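紙パックひとつ捨てるのに、どれだけの仕事が入っているか

火曜の朝礼で「今度、休憩室の片付けにロボットを入れる話が進んでいます」と言われたとき、わたしが最初に思ったのは、仕事がなくなるとかそういう立派な心配より先に、えっ、あの飲み残しはどうするの？でした。

わたしはPlesumという清掃の会社で働いていて、担当はオフィスビルの中の休憩スペースです。床は前から自走式の掃除機が回っているので、人間の受け持ちはだいたい腰から上。テーブルを拭いて、置きっぱなしの飲み物の容器を捨てて、卓上の小さいゴミ箱の袋を替えて、椅子を戻す。文字にすると一行で終わっちゃうんですよね。契約書の作業項目でも一行です。「卓上ごみの回収および清拭」。はい、おしまい。

この一行の前半分、つまり「卓上ごみの回収」を機械にやらせようというのが今回の話で、ロボットを作っているのはNivellというところ。うちの会社からは現場をよく知っている人を出してほしいと言われて、なぜかわたしに声がかかりました。勤続が長いからか、断らなさそうだからか（たぶん後のほう）。で、何度か通って練習を見せてもらったので、今日はそのことを書きます。技術の話はできません。配線を見ても黒いなあと思うだけの人間です。そこで働く側から見てどうだったか、という話です。

練習の場所は白い壁で囲まれていて、木のテーブルがひとつ。課題は飲み物の紙パックを取って、小さなゴミ箱に入れること。それだけ？と思ったでしょう。わたしも思いました。うちの休憩室なら、歩きながら、次の部屋のことを考えながら、片手でやっていることです。 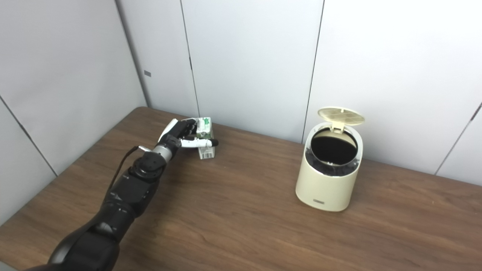

でも「それだけ」をずっと横で見ていると、自分の手のほうが気になってくるんですよ。紙パックって、立っているときと倒れているときで、つかみ方がまるで違うんです。立っていれば横から包むように持つ。倒れていたら、わたしの場合、まず角に指を引っかけて少し起こして、それから持ち替えています。しかも中身が残っているかどうかを、触った瞬間の重さで判断して、残っていたら持ち上げる角度まで変えている。そんなこと、新人さんに教えたことは一度もありません。教えるような中身があると思っていなかったから。

開発の人に「倒れているパックはどの指から触りますか」と聞かれて、わたしは答えられませんでした。長年やっているのに！結局その場で持ってみせて、あ、人差し指ですね、いや中指も一緒かな、とぶつぶつ言いながら何度もやり直すことに。横でノートを取られているのが妙に恥ずかしくて、普段よりずいぶん上品につまんでしまった気もします。あの上品な持ち方を覚えられたら困るな、と帰りの電車で思いました。

見落とされていた仕事が、誰かに渡そうとした途端に姿を現す。これがわたしの今回いちばんの収穫で、同時に、ちょっと腹の立つところでもあります。だって今まで、わたしたちの仕事にこんな丁寧な質問をしてくれた人は社内にいなかったんです。人間がやっているあいだは一行。機械にやらせるとなったら、指の順番まで分厚い資料になる。見せてもらった資料には、紙パックの練習だけで2,987回分の記録があると書いてありました。わたしが入社したときの研修は、午前中の二時間と、先輩のアン・ミョンジャさんの「見てて」の一言でしたけど。

ひねくれた言い方をすれば、機械のほうがよっぽど大事に育てられている。つかみ損ねても叱られないし、もう一回、と言ってもらえる。わたしたちの新人さんは、三日目には一人でフロアを任されて、袋の替え忘れがあれば客先から電話が入ります。同じだけ待ってくれたら辞めずに済んだ人、わたしは顔が浮かびます。

ゆっくりな手と、急いでいる職場

もうひとつ考え込んでしまったのが、速さのことです。

ロボットの手は、近づくときにとても慎重です。何度か見ているうちに、こちらの呼吸までゆっくりになってくる。最初は「わたしなら三つは片付いてるな」と得意になっていたんですが、途中からその得意な気持ちが自分で嫌になりました。なんでわたし、そんなに急いでいるんだろう。

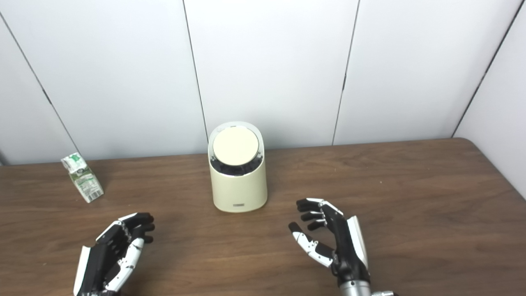
急いでいる理由ははっきりしていて、受け持ちが多いからです。今の現場は休憩スペースが38か所あります。昼休みが終わったらいっせいに汚れるので、午後の会議が始まる前に回りきらないといけない。だから歩きながら捨てるし、歩きながら次を考えます。手が速いのは腕前というより、そういう割り振りにされた結果で、それを長く続けたおかげで右の手首はだいぶくたびれています。湿布の減りが早いこと早いこと。

それで、会社の説明会ではこういう話になるんです。「ロボットが夜のうちにゆっくり片付けておきますから、みなさんは負担が減ります」。ありがたい話に聞こえますよね。わたしも一瞬、ほっとしました。でもちょっと待って、と思った。昼に出たごみは昼に片付けないと、次の人が座れません。夜のうちにできるのは夜に残ったぶんだけです。では昼は誰が？昼は引き続き人が、ということになって、ではその人数は？と聞くと、急に資料のページがめくられる。こういうときの紙の音って、どうしてあんなに大きいんでしょうね。

前に自走式の床掃除機が入ったときもそうでした。床が楽になります、と言われて、たしかに床は楽になったんです。そのかわり、機械が通れるように椅子を全部上げておく、コードをまとめておく、隅に残ったほこりを取る、動けなくなったら迎えに行く、という仕事が増えました。どれも作業項目には載っていません。床掃除の時間だけがきれいに削られて、そのぶん受け持ちの部屋が増えた。あのとき二人が別の現場へ移って、席はそのまま埋まっていません。

だから今回は早めに言っておきたいんです。ロボットが来たら、たぶんこういう仕事が生まれます。飲み残しのあるパックを先に抜いておく。ゴミ箱の蓋が開く向きを揃えておく。袋がずれて縁から外れていたら直す。いつもの場所に箱を置き直す（これ、社員さんがすぐ動かすんですよ、足元とか窓際とかに）。ストローが袋ごと散らばっていたらそれは人が拾う。どれも小さいし、どれも「ついでに」と言われそうなものばかりです。ついで、という言葉でわたしたちの業界はだいぶ損をしてきたと思う。
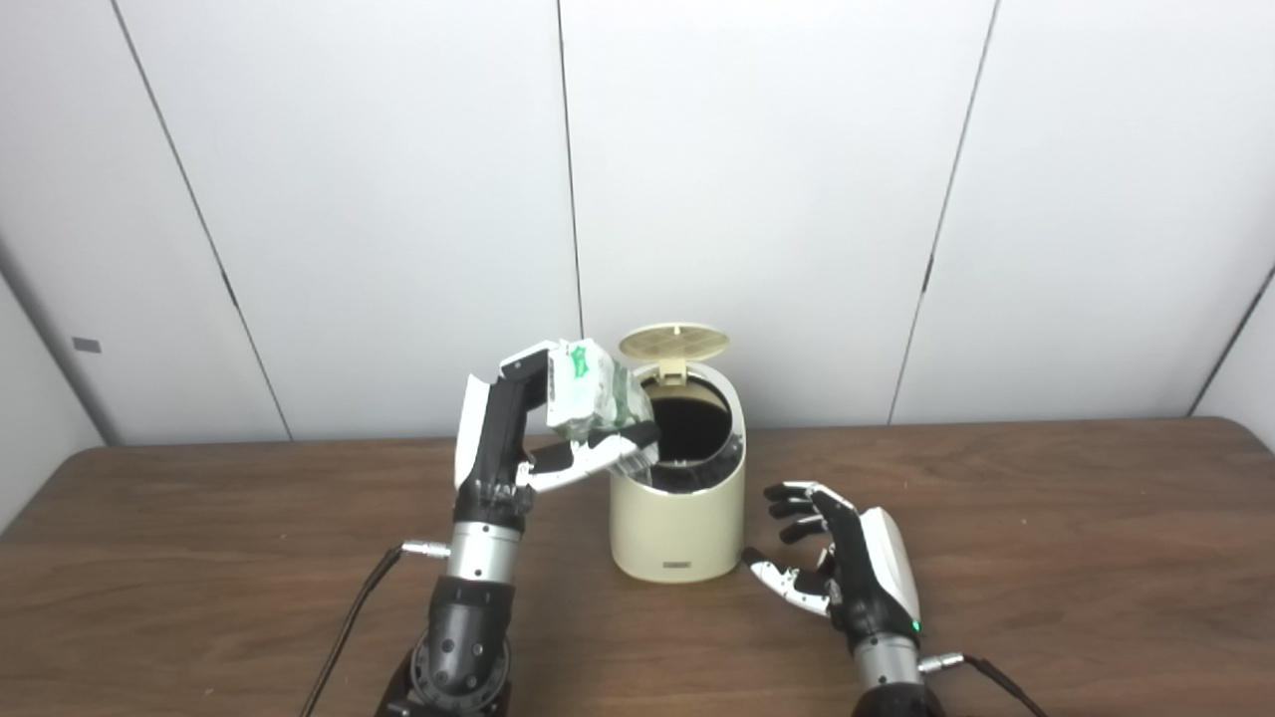
カン・ユンヒさんは、この下書きを読んで少し違う意見をくれました。あなたは増える仕事のことばかり書いているけれど、減ってほしい仕事もあるでしょう、と。自分は知らない人の飲みかけを触るのがずっと嫌だった、慣れたふりをしていただけで、中から垂れてきて袖が濡れた日は一日じゅう気分が悪い、あれを機械がやってくれるなら大歓迎だし、それを「人の手の技」みたいに持ち上げられるとかえってつらい。そういう返事でした。

うーん、ぐうの音も出ない。読み返してみると、たしかにわたし、紙パックのつかみ方をちょっと美しく書きすぎています。あれはきれいな仕事ではありません。夏場は特に。誰かが口をつけたものだし、いつからそこにあるのかわからないものもある。手袋をしていても嫌なものは嫌だ、という気持ちを、わたしは長くやるうちに奥のほうへしまいこんでいたみたいです。

だからわたしは、ロボットに来るなとは言いません。むしろ飲み残しまでちゃんと扱えるようになって、堂々と来てほしい。練習を見ていて、応援する気持ちになっている自分もいたんです。手が紙パックに届く前にこっちが先に息を止めていたりして、開発の人に笑われました。甥っ子の運動会か。

ただ、嫌な部分を機械が引き取ってくれるとして、そのとき空いた時間は誰のものになるのか。ここがずっと引っかかっています。ユンヒさんの袖が濡れなくなるのはとてもいい。でもその時間に別の階の部屋が足されて、袖は乾いているけど足が棒、というのでは、なんだか話が違う。

別の現場を持っているSanduという同業では、機械を入れた月から時給が1,000円のまま「軽作業」という区分に変わったそうです。知り合いづての話なので細かい事情までは知りません。でも区分の名前が変わるって、けっこう怖いことだと思いませんか。軽い作業をする人、ということになったら、次に上げてもらうときの理由がなくなる。重いところを機械に渡したら、残った自分まで軽く見積もられるなんて。

わたしはむしろ逆だと思っているんです。機械がいる部屋のほうが、見ておくことは多い。普段の片付けなら自分の手元だけ見ていればいいのに、ロボットがいたら、それが何をしそうか、どこで止まりそうかも気にすることになります。練習場で隣に立っているだけで、帰りには普段とは違うところが疲れていました。目の奥と、あと肩。人に仕事を教えた日の疲れ方にそっくりです。

それなら、教えた日の扱いにしてほしい。わたしが通った日は、勤務表では「応援」と書かれていました。よその現場の人手が足りないときに使う言葉です。指の順番を答えて、ゴミ箱の置き場所に口を出して、こういう倒れ方もありますよと見本を見せて、それが「応援」。会社に悪気がないのはわかっています、欄がないんです、ほかに書く欄が。欄を作ってください。

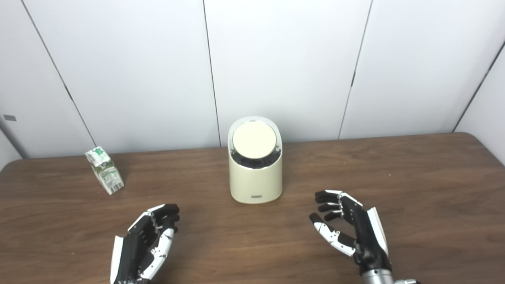

導入の前に決めてほしいこと

文句ばかりだと読んでもらえないので、お願いもちゃんと書いておきます。上の人がここまでたどり着いてくれていますように。

まず、機械のための準備と後始末を、作業項目に入れてください。ゴミ箱の位置を直すのも、飲み残しを抜くのも、止まったときに様子を見に行くのも、全部です。一行でいいので。一行でもあるのとないのでは、見積もりのときの立場がまるで変わります。

それから、最初の数か月は受け持ちの部屋を増やさないでほしい。床の機械のときは、入った翌週にはもう割り振りが変わっていました。何が楽になって何が面倒になったのか、わたしたちにもまだわからないうちにです。楽になったぶんは、まず昼休みをちゃんと昼に取ることに使わせてください。今は二時半に立ったままおにぎりを食べている人がいます。わたしですけど。

ミョンジャさんにこの話をしたら、わたしはもうすぐ引退だからどっちでもいいわ、と言いながら、ゴミ箱の高さの話だけで昼休みが終わりました。低すぎると腰に来る、蓋が勝手に閉まるやつは手の甲に当たる、内側の袋は折り返しを深くしないと落ちる。ロボットにも手の甲はあるの？と聞くので、あるよ、白くてつやつやしてるよ、と答えたら、じゃあ当たったら傷になるじゃない、と本気で心配していました。こういう人を、機械の相談の席に呼んでほしいんです。選ばれたのが断らなさそうなわたし一人だなんて、もったいない。

Zudowのビルに入っている会社のみなさんにもひとつだけ。飲み終わったら、残りを流しに捨ててから置いてもらえると助かります。ロボットが来ても来なくても、これは本当に助かります。

次の練習は十二月にまた見に行く予定です。勤務表の欄がまだ「応援」のままだったら、わたしはその横に鉛筆で「指導」と書き足してくるつもりでいます。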